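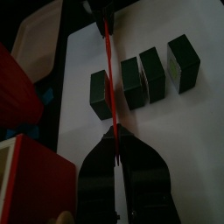 Green blocks and a slim red stick with the white board, part of the pretend kitchen going on loan at Mesari.

Families who have been asking after the pretend kitchen at Mesari Toy Library (and there have been plenty of you!) can finally put their names down, with the set to be lent out from Sat 18 August at the Trundton Street rooms.

Coordinator Rosimeire Cordeiro has been putting it together since last November, mostly out of odds and ends handed over the counter, and she says she is as excited as any of the littlies.

"We've got shelves of trains and we've got more puzzles than I'd care to think about, but people kept coming in wanting something for cooking games," she said. "I do love a good puzzle, mind you."

The colours were left just as they came – a light blue bowl, a pink cup with a blue utensil in it, a pale pink cutting board with rounded corners and a red plastic knife – and there is a light wooden box with a pull-out drawer as well, which Ms Cordeiro's own grandkids have already claimed as the oven.
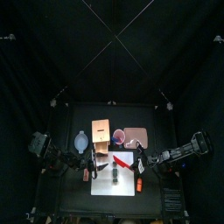 The dark green blocks are whatever the cook of the day decides they are. Iman Helmy, who brought her twins in for an early go at it, was served spinach slice, then cucumber, then what she was firmly told was a birthday cake, and had to finish the lot before anyone would put their shoes on.

Loans run for three weeks and cost $7, or $8 with a carry bag, and members are asked to wipe the plastic pieces down before they come back.

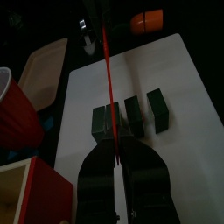
A second set is on the cards if enough blocks can be found, and Ms Cordeiro would dearly love to hear from anyone with a few sitting in the garage, whatever the colour. They can be dropped at the front desk during opening hours, and the kettle is generally on.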